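Toy Library Refresh, Huanca Room - Progress Report to Statier
2024-07-19

Hi all, Wálter Escobar asked for a short update before the August payment, so I'll tell you where we are and what the money has gone on. 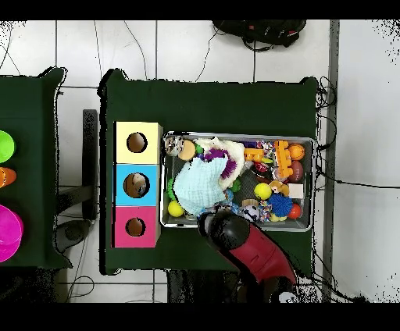
The toy sorting is further along than I expected! We started with the donated bags in the hall closet (so many bags) and went through them one at a time. Out of the 3000 dollars you gave us, the first chunk went on wire baskets, and I'm so glad we didn't buy the deep plastic tubs from the first quote. Kids dig to the bottom of a tub and everything ends up on the floor. With a basket on the table they can see what they're getting, and so can the parents.

The mixed baskets are the big hit. Each one gets balls in a few sizes, something spiky, something soft, a building brick or two and a bit of cloth for peekaboo. I had planned to keep the plush toys separate - the toddler group talked me out of it, and they were right. The stacked shape sorter with the yellow, blue and pink cubes stays on the table next to the basket and doesn't go out on loan, at least for now. Families ask for it, so I'd like to get a second one.

Numbers, for those who want them: 70 families are signed up, and 50 of them have borrowed at least once. We have 4 baskets in rotation and the loan cards are finally all in one drawer. The Grutico labels peel off the wire after a wash, so I've switched to tie-on tags and will send back the unopened rolls.

Still to do: the washing schedule (the knitted things need their own day), a proper shelf for returns, and the Kutelance order, which has been pushed back twice. I'm calling them again on Monday. I'd also like to move a little of the label money over to green tablecloths for the other tables, if Wálter is fine with that. They stop the balls rolling off quite so fast and they wash well.

Receipts are in the usual folder. Call me if anything looks odd, mornings are best.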